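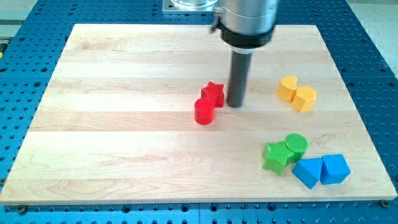
Dernière modification de cette page : août

Pour une planche en bois vissée

Quand nous avons monté la cellule de tri, la fiche de Graltora prévoyait un plateau en aluminium usiné. J'ai demandé une planche d'érable, et on me le reproche encore. Je maintiens ce choix.

Un bras qui pousse des pièces avec une simple tige travaille à très faible hauteur. Un jour ou l'autre, la tige touche. Sur l'aluminium, on marque le plateau, on fausse la tige, et parfois on déclenche un arrêt qui oblige à refaire l'origine des axes. Sur l'érable, on laisse un creux. Un coup de ponçage, un contrôle de planéité, et la cellule repart. En 500 heures de marche, nous avons poncé trois fois et remplacé la tige une seule fois.

L'objection habituelle est que le bois bouge. Elle est juste. Une planche lamellée bouge moins qu'une planche massive, mais elle bouge. Chez nous, le relevé se fait le vendredi, avant la mise en route, et il prend environ 40 minutes. Les techniciens de Lurnell, qui assurent l'entretien, trouvent que c'est trop. Je leur réponds qu'un plateau en métal devrait être relevé aussi souvent, et que presque personne ne le fait.

Autre point de désaccord : les pièces d'essai. Certains voudraient des cubes identiques. Je préfère garder des étoiles, des cylindres et des prismes de plusieurs couleurs, posés en contact les uns avec les autres. Une étoile collée à un cylindre ne se pousse pas comme un cube isolé, et un réglage de hauteur approximatif se voit bien plus vite.

Reste la table perforée. Elle coûte cher et se nettoie mal, mais je ne m'en passerais pas. On dévisse la planche, on la ponce à l'atelier, on la remet aux mêmes trous. Le programme 976, celui du recalage, suppose d'ailleurs que personne n'a changé de trou. C'est écrit dans la notice de Wenell, en petits caractères, et il faudrait le recopier sur le bâti.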